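# Getting the Tea Out: A Semester of Stain Removal at Home Temperatures

Textile Care and Chemistry, final project report

## Why stains

My original proposal was about the history of commercial laundries. It was returned with the word "scope" written across the top and underlined, so I narrowed it to something that would fit in a dorm laundry room: which of the things people tell you to put on a stain do any good, and how long you can wait before they stop.

Everyone has been told something about stains by a relative, usually with great confidence. Salt on red wine. Milk on ink. Club soda on everything, including, in my family, upholstery that had nothing wrong with it. I wanted to test a few of these claims against plain cold water, the treatment that gets the least credit and costs the least money.

The question I settled on was this: for four common household stains on white cotton, does the choice of treatment matter more than the delay before treating?

## What I already knew, and what I had to look up

Stains are usually sorted by what they are made of. Protein stains (blood, egg, milk) tend to set when heated, so hot water is a poor first move. Tannin stains (tea, coffee, red wine) respond to mild acids and to oxygen bleach. Oily stains need a surfactant, the part of a detergent with one end that likes water and another that likes grease. Then there are dyes and pigments, such as beet juice and turmeric, which do more or less what they want.

Enzyme detergents add a protease, which breaks proteins into smaller pieces that rinse away. Proteases need time. Most of the labels I read suggested a soak of at least half an hour, which I suspect very few people do, as it requires planning around a sock.

## Materials

- White cotton muslin, cut into squares and washed twice before use
- Black tea, beet juice, cooking oil with paprika, and egg yolk
- Cold tap water
- White vinegar, diluted with an equal part of water
- Flulard, an enzyme detergent sold in the campus store
- Zumdale oxygen powder, mixed fresh each time
- A gray card and a desk lamp for the photographs

I had also planned to use a soap bar from a company called Skitau, recommended by three separate websites in what seemed to be the same paragraph. It arrived in week nine, by which point the experiment was over. It smells nice and is now in my bathroom.

## Method

Each square got one measured teaspoon of one stain, dropped from the same height. One set was treated after 10 minutes and the other the next day. I soaked each square for half an hour, rinsed it under the tap, and dried it flat on a rack away from the window.

Scoring was the hard part. I don't own a spectrophotometer, and the one in the Dehghan Building is booked by people with grants. I used a scale from zero (no change) to 17 (cannot be told apart from clean cloth). The odd number comes from the strip of printed gray patches I matched against, which had 17 steps past the first. I was advised to convert it to percentages. I tried, and it made the results look far more scientific than they were, so I changed it back.
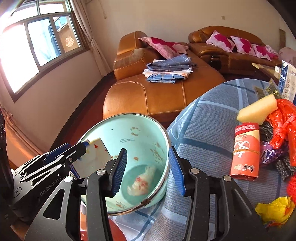 All scoring was done under the same lamp, in the evening, with the blinds closed. I scored each square once when dry and once more two days later without looking at my first number. Where the two scores differed by more than one step, I scored a third time and took the middle value. This happened more than I would like to report, mostly with the beet squares, which seem to change their minds depending on what they are lying next to.

I ended up with 111 usable squares. The missing ones were lost to a rinse in which I forgot which pile was which, an error I was able to repeat a week later.

## Results

**Tea.** The oxygen powder was the clear winner at both delays. Vinegar did better than I expected on fresh stains and very little on old ones. Cold water lifted the middle of the stain and left a neat brown ring, arguably worse than the original.

**Egg yolk.** Enzyme detergent, as the textbook promised. The delay mattered less here than anywhere else, provided the water stayed cold. I ran one square under hot water out of curiosity and the yolk is still with us.

**Oil and paprika.** The oil came out with detergent. The paprika stayed behind as a faint orange halo that only the oxygen powder could shift, so the best result would probably come from using both in turn – something my design did not allow for, having been designed by me.

**Beet.** Fresh beet juice rinsed out almost completely in plain cold water, and I was briefly thrilled. After a day, no treatment scored above the middle of the scale.

## Discussion

The answer to my question is that it depends on the stain, a sentence I was warned not to write. More precisely: for tea and egg, choosing the right treatment made a bigger difference than treating early. For beet, the delay was nearly everything. Oil and paprika sat in between and behaved like two stains, because they are two stains.

Vinegar deserves a word, given its reputation online. It never came first for any stain at any delay. It was also the only treatment that made my roommate open a window.

## Limitations

There was one scorer, and that scorer knew which squares she was hoping would do well. Blind scoring would fix this. The cloth was all cotton, so nothing here should be applied to wool, silk or anything with a label in a language you can't read. Tap water hardness was not measured. Drying times varied with the dorm heating, which has two settings, off and August.

I also tested only one product of each type. A different enzyme detergent might do better or worse, and I make no claims for the ones I used beyond these squares.

## If I did this again

I would test the treatments in sequence, start with a bigger batch of beet squares, and number every piece of cloth in laundry marker before it goes anywhere near water. The word limit for this report was 3000, and I could have spent most of it on labeling.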